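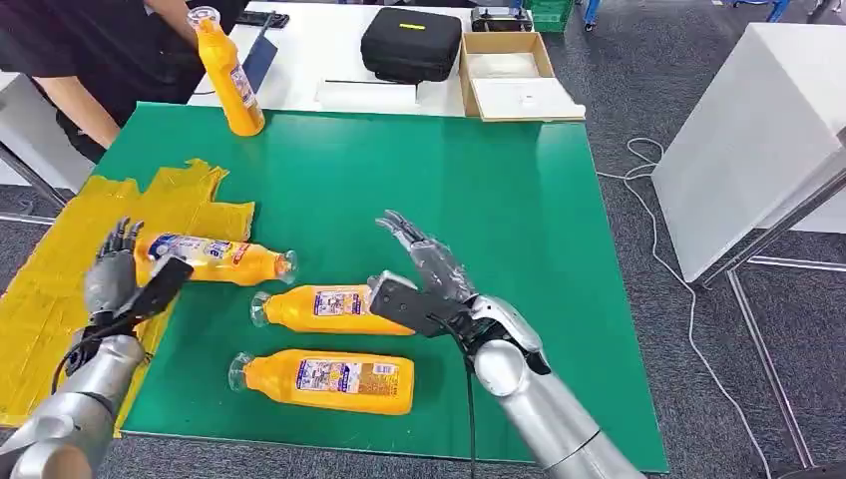
The Night Ledger

The ewe from Dundale weighed 74 kilos at intake and took 10 ml at the first dose. The clinic at Plemine logged it under case 974. Respiration was shallow. The vet on duty checked the drip at 200 ml and wrote the figure down twice, the second time more neatly.

By dawn the ewe was standing. The vet closed the entry, opened 975 and went out to the next trailer.

14 shares | 3 comments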